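Pinedmont Neighbors, odds and ends

Holiday market recap first, then the boring stuff. Typing this fast, sorry.

Good turnout at the hall. 139 through the door, and the Drotamen bake table sold out before lunch. Jewelry swap did well too, lots of beads and sparkly bits changing hands. Raised 3795 for the roof fund!! Thank you thank you. 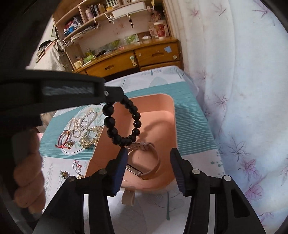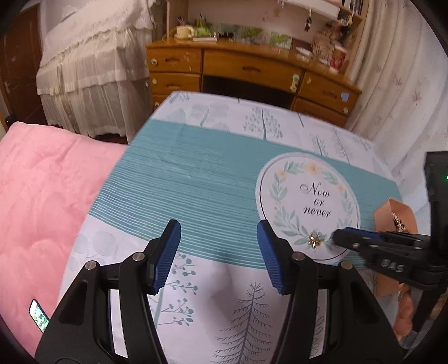 Black beads in the first one, a gold ornament in the second.

Parking and other boring stuff

Lot behind Dissanayake Hardware is closed for repaving thru the end of the month. Use Illix Street. Do NOT park by the hydrant, two people got tickets last time and the fine is 135 now.

Soup night moves to 6 pm. Bring your own bowl. Kumudini Liyanage has the sign-up sheet, she needs a couple more pots of something without meat and somebody to bring bread.

Lost and found: one gray mitten, kids size, a casserole lid, reading glasses in a red case. All in the box by the coat rack. Gets emptied soon so come look.

Dues are late for alot of us (me too). Envelope under the office door is fine, write your name on it please.

Next issue when I get to it. Send items by 2024-11-30.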